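Zalard portable jump starter review

Reviewed February 15, 2024

I bought the Zalard jump starter last September after the ute wouldn't start at the Ellwood boat ramp for the second time in a month. It cost me $308 from Drallovo, delivered. I've used it through the end of winter, all of spring and most of a hot summer, and that seems long enough to say whether it's worth the money.

It's a lithium pack for 12 volt batteries only, rated at 1000 peak amps. I wouldn't put much weight on the peak number. Every brand quotes one and they don't all measure it the same way. What matters is whether it turns over the engine you own, and on my diesel it does. 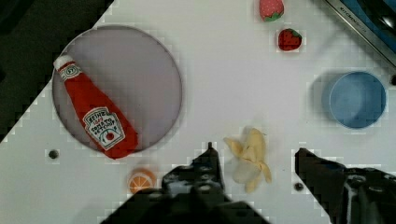 In the box you get the pack, a set of clamp leads, a USB cable, a zip bag and a folded instruction sheet. No wall charger is supplied. At this price I would have liked one, but any decent phone charger will do the job and I had a spare in the drawer. The first charge took most of an evening. After that I topped it up every couple of months, and it had never dropped below three of its four lights when I checked.

Setup

There isn't much to it. Plug the leads into the pack, red clamp to positive, black clamp to a bare bit of metal on the engine, wait for the green light and start the car. The plug only goes in one way. If you get the clamps back to front it beeps and shows red, and no power goes through. I tried that on purpose with an old battery on the bench before I trusted it near the ute, and it did what the sheet said it would.

The leads are short. On the ute that doesn't matter as there's a flat spot next to the battery for the pack to sit on. On my wife's hatchback the battery is tucked up under the scuttle, and I had to balance the pack on top of the air filter housing. If your battery is in the boot or under a seat you should be fine, but have a look at where the pack will sit before you buy.
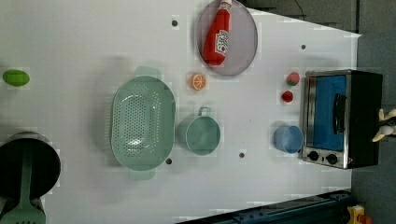

Graham Tolley

How it went on the ute

The diesel has a fairly tired battery that I was stretching out until rego time. On cold mornings it would click and give up. With the Zalard connected it started on the first go each time bar one, and on that occasion I hadn't waited for the green light. After each start the pack dropped by one light at most.

I also ran a harder test. I left the headlights on overnight so the battery was properly flat, too flat to run the central locking. A lot of these packs won't switch on if they can't sense any voltage at the other end. The Zalard has a boost button for that. You hold it for three seconds, the green light flashes and you get a short window to crank. My first attempt ran out while I was walking round to the driver's door. The second got it going. You really want the key in the ignition and the door open before you press the button, or someone else sitting in the car. Bear in mind too that boost turns off the reverse clamp protection, so check your clamps twice.

How it went on the hatch

No trouble at all. A small petrol engine is easy work for it. I jumped the hatch three times in one afternoon without recharging, just to see, and the pack was warm afterwards but still showing two lights.

Heat

Most reviews of these things come from places where cold is the problem. Here it's the opposite. The instructions say not to store the pack above 60 degrees, and the inside of a parked ute in January can get close to that. I kept mine under the back seat in its bag, out of the sun, and it has held its charge with no swelling that I can see or feel. I've since started bringing it inside on the really hot days. It's a nuisance, and one day I'll forget to put it back, but I'd do the same with any lithium pack.

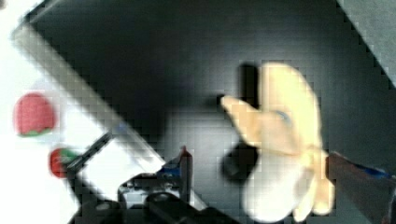

The torch on the end is bright enough to work under a bonnet by. It has a low setting, a high setting and a flashing one. The button for it sits right beside the power button and feels exactly the same, so in the dark I turn on the wrong thing about half the time. A bump or a ridge on one of them would have fixed it.

There's one USB outlet for charging phones. It works, and it's slow. I wouldn't use it much anyway as I'd sooner save the charge for the car.

Compared with the Zeleo

Before the Zalard I had a Zeleo pack, which was a good bit cheaper and smaller. It was fine on the hatch and hopeless on the diesel. Its clamps were thin pressed metal and one of them bent the second time I used it. The Zalard clamps are heavier, with a stronger spring and proper teeth, and they stay put on a grubby terminal. If you only drive a small petrol car then the Zeleo is probably enough and you'd keep some money in your pocket. It fits in a glovebox too. The Zalard won't go in mine.

Drallovo

Ordering was straightforward. It was posted the next day and came in a plain carton with plenty of padding. I emailed them to ask if replacement leads were available and had a reply that afternoon: yes, but only as a full set with the plug. Warranty is two years on the pack and one on the leads. I haven't needed to claim so I can't say how they handle it.
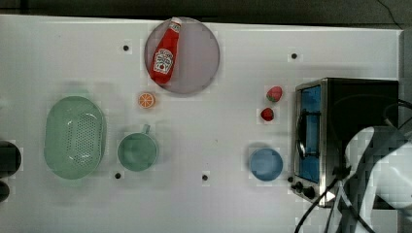 The zip bag is the weakest part of the kit. The zip runs right round three sides and is already catching at one corner. The leads have to be folded a particular way or it won't close. I've given up and put a rubber band around the lot.

What I liked

Starts a diesel with a worn battery
Solid clamps that grip well
Holds its charge for months
Boost mode works on a dead flat battery

What I didn't

Short leads
No wall charger in the box
Torch and power buttons too alike
Poor bag

Would I buy it again? Yes, for the ute. I've put a new battery in since, and I still carry the pack, mainly for the boat ramp, where there's no phone reception past the second bend and you can wait a long time for somebody to come by with a set of jumper leads. For the hatch alone I'd spend less.

Four out of five. The missing mark is for the bag and the leads. I'll update the review if the battery in it starts to fade.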